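How Does a Robot Learn to Pick Things Up?

Hi! I'm Ronja, and I teach robots for a living. Well, I help teach them. My friend Mwajuma writes the computer code, and I do the part that looks a lot like playing a video game.

Think about how you learned to tie your shoes. Somebody probably showed you, and then showed you again, and then you tried it and made a mess of knots. Robots can learn from being shown things too. The trouble is that they need to be shown SO many times!

Each time I show the robot a job from start to finish, we call it an example. Last June I made 87 of them in one day and my thumbs were sore all evening. Our robot, Zaneck, has 749 examples so far, and Mwajuma keeps asking for more.

A lot of our examples come from a pretend world inside the computer. It's called a simulation. There's a pretend table, a pretend arm, and some little shapes to practice on. I steer the arm with a controller, and the computer writes down every move - how far each joint bends, where the fingers are, when they open and when they close.

In our pretend world, the black arm has its gripper (that's the robot word for hand) at a little object with a white top and an orange-brown middle. The green, white and blue cylinders have to be left alone, so I steer carefully.
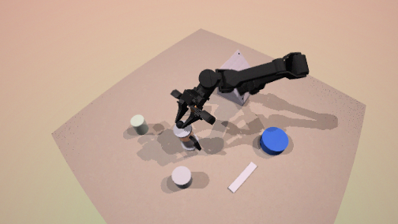
Why don't we just show it once?

Good question! Say I always put the object in the very same spot. The robot would learn to reach for that spot, and if you slid the object over a bit, it would grab at nothing but air. So we mix things up. I move the shapes around before every new example, and sometimes I come at them from the other side.

What happens to the bad ones?

I goof up plenty. I bump things, I drop things, and one time I sneezed and sent the arm right into the table (a pretend table, phew). Mwajuma puts a label on those that says "missed," so the computer doesn't copy them by accident.

Try it at home

Put a cup on a table and ask a friend to close their eyes. Now tell them how to pick it up, using only words like "left," "down" and "squeeze." Then move the cup and start over. How many tries before your friend gets good at it?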